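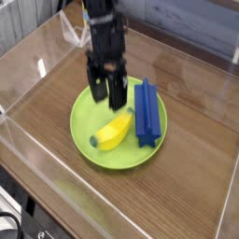

Green plate, banana, blue star. April, mid-morning.

Back on the play food box for Pikthorpe today. I'm trying to settle which pieces go out with the plates and which stay in the shape tub, and I keep going round in circles, so I'm writing it down this time!

The lime plate is still my favorite of the lot. The rim is only slightly raised, so small hands can get at things from the side (the deep bowls from Plumport drove everyone nuts). And the yellow banana looks great on it. It's glossy plastic with a little dark tip at the stem end, and you know right away what it is, which I can't say for the thing Salma insists is a pear.

The star block is where I'm stuck. It's tall and narrow, and on the plate it leans. I like the color next to the green, a proper royal blue, but it isn't food, and Annapurna's view is that a kid will serve it up as food anyway and we should let them. Fair enough. I'd still like to try it lying down, and maybe with something rounder next to it than the banana.

Stock sheet from Barkmont came in: 2,319 pieces across the whole toy library, and only 15 plates that match. I asked for 9 more in the same green. They've offered "spring leaf," whatever that is. Want to see one before I say yes.

To do:
- wash the plates again, mild soap only, no scrubbers
- ask Oratile if the other star blocks are the same height
- new label for the shape tub, the old one has peeled
- find the lid!!

Stopped at 2 for lunch, and didn't get back to the cups. Cups tomorrow, then the wooden bread if I can find both halves.

Comments

Salma Mansour: It IS a pear. Look at the bottom.

Oratile Mofokeng: Blue and red stars are the same, the yellow one is shorter. Lid is on top of the Magagula cabinet.

Montserrat Garrido: Please don't get spring leaf, we had it in the old set and it looked gray by summer.

Notebook kept by Sunita Oyelaran, Pikthorpe Toy Workshop | Contact | © Pikthorpe | Back to top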